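Search this site
Search
Home | Projects | Builds | Data | Members | Join

# Ojala bottle sorting set

Hi, and thanks for opening the README before the zip (a lot of people don't!). Ojala is our club's two-arm bottle project, and the data in this folder is what we drove, recorded and argued over between January and March. The job sounds easy: two arms, a table, a bunch of dropper bottles and a plastic caddy. Get the bottles from one to the other without knocking anything over. I figured we'd be done in a couple of weeks, ha.

## What you get

There are 260 episodes in total. Each one has video from fixed cameras, joint positions for both arms, gripper opening, and a one-line text note from whoever was driving. We set aside 27 episodes as a test split, and please don't train on those, because the numbers on our results page come from them.
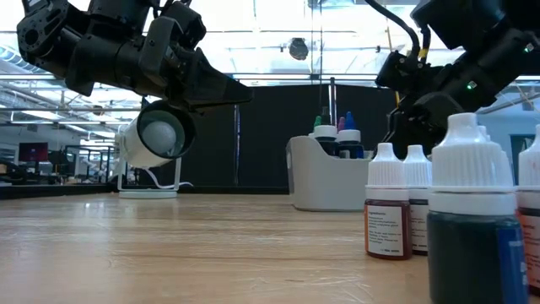

Nosipho Hendricks
Data lead and part-time cable wrangler

The bottles don't start in the same spot every time. Before each episode we shuffle which ones are out on the wood and which are already in the caddy, and we mix the colors too, so you'll meet dark reds, dark greens and whatever else was within reach. The pointy nozzles are the hard part, if you ask me. A grip that works great on a wide cap slides right off a cone, and my early episodes are full of that (sorry, they're in there, look for "retry" in the notes).

## Folder layout

 ojala/
 episodes/
 test/
 notes.csv
 calib/

Episode folders are numbered in recording order. Episode 707 is a real folder and not a typo! Yurii Panasiuk typed the wrong number one night, the scripts happily accepted it, and by the time I noticed, three people had it in their configs. It stays.

The files in `calib/` are per camera. If you only want one view, start with the table-level one. You get the bottles up close and both grippers coming in over them, which made labeling much nicer for me. 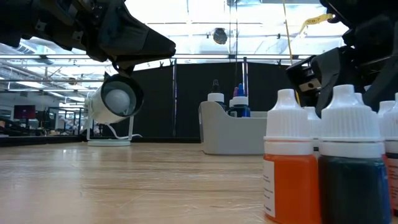
Clovley Student Robotics Club, Manipulation Team

## How we drove it

Everything was driven by hand. One person handles both arms, a second person sits with the notes and calls out the target bottle. Yaroslav Tkachenko is by far our smoothest driver, and you can tell his episodes from mine in about two seconds of joint data. If you're training something that cares about speed, filter on the `driver` column in `notes.csv` or you'll get a weird average of calm and panicky.

We use "pick", "hand over", "place" and "reset" as the step names. A hand over means one gripper passes to the other in the air. Resets are recorded as well, and I'd keep them, they're good practice data for small reaches.

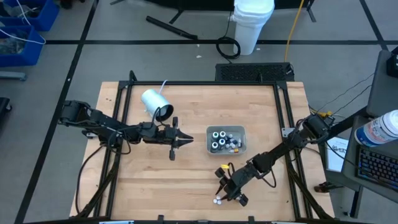 Both arms over the bench, with the gray tray in the middle.

## Known problems

- The notes say "tray" and "caddy" without much logic. Vsevolod Yatsenko started a cleanup and I haven't merged it yet.
- Bottles hide behind each other a lot in the low view. Check the wide view before you decide one is missing.
- The `gripper_open` value is raw, so scale it yourself. There's a helper in `calib/`.
- Small parts on the table aren't labeled at all. We only labeled bottles.

## Using it

Class projects, club projects, your own tinkering, all fine. Please name the club if you publish something, and send me a link, I'd love to see it! Bugs go in the tracker with the episode number in the title. Questions about the driving setup should go to Yaroslav, and anything about missing files comes to me.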